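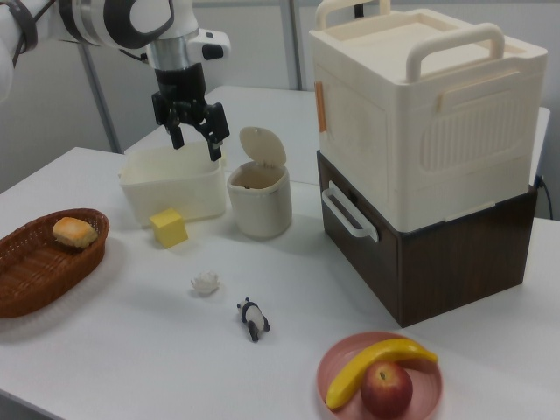
Figure 4. Sorting station with the arm over the white bin, gripper open.

4. Setting up the table for a shift

Read this section before you touch the pendant. It replaces the two-page sheet that came with the Muvitz cell. That sheet said setup takes two minutes. On our floor in Nambridge it takes nearly 15, and the schedule should say so.

Who does this: the table lead. At present that is Evie Whitlock on days and Amirhossein Kermani on evenings. The job used to be called packing. The work is now setting out, watching and clearing up, and the pay grade has not been looked at. Brenda Treloar has raised this with the Birkau office and is waiting for an answer.

4.1 Before powering the arm

1. Check that the stop button is released and that you can reach it from where you will stand.

2. Clear the table of the last shift's items. Loose tissue and wrapping go too. The arm does not know trash from stock unless it has been taught the difference, and the vendor's item list is shorter than the sales visit led us to expect.

3. Place the bin under the arm's rest position. Leave the containers where the layout card shows them. If you move one by a hand's width, the program will still go to the old spot.

4. If the trash can is on the card, open its lid all the way. The arm will not open it for you.

5. Keep boxes and carrying cases to the side of the pick area. A case with its handles up is taller than it looks from the operator's side.

CAUTION: Do not reach under the gripper to straighten an item while the arm is powered. Standing still does not mean finished. It may be waiting on the camera.

4.2 Setting out items

6. Put small items down with space between them. Two items touching are often read as one.

7. Vary how they lie. Toys and figures can go on their sides. If every item has to be stood up neatly for the arm, a person is still doing the sorting, and we want the log to show that.

8. Soft or crumpled items go down last. Expect missed picks on these.

Note: Baskets and rimmed plates are harder than an open bin. Kourosh Hashemi has asked that they stay in the mix anyway, as the orders have them.

4.3 First run

9. Select the program named on the layout card. Set speed to 55 percent. The vendor's default is higher. Leave it alone until your lead has signed off on the new layout.

10. Press Start and step back behind the line.

11. Watch the first full cycle. Do not take on other work during this cycle, whatever the staffing plan says.

12. If the gripper closes on nothing, let it finish the move, then press Pause. Write down the item and where it was lying.

13. After 2 misses on the same item, take that item off the table and pack it by hand.

CAUTION: A dropped item is a stop. Press Stop before picking it up, even if it has rolled well clear.

4.4 What to write in the log

Record every time you stepped in, including the small ones: nudging a cube, turning an item over, reopening a lid. In the trial at Penrose these were left out, and the monthly report gave the arm credit for the whole shift. Two jobs were then planned out of the March roster on the strength of it. Liesbeth Kuipers now reads the logs by hand before any figure goes to management.

Write your own start and stop times as well. Time spent waiting beside the arm is working time.

Note: You may be told that stepping in will become rare once the system has learned the items. That may be so. Until the logs show it, staff the station with one person at all times and do not share that person with the next table.

4.5 Ending the shift

14. Press Pause and wait for the arm to return to rest.

15. Press the stop button, then empty the containers.

16. Hand the log to the next lead in person. For changes to the layout card, see Section 6.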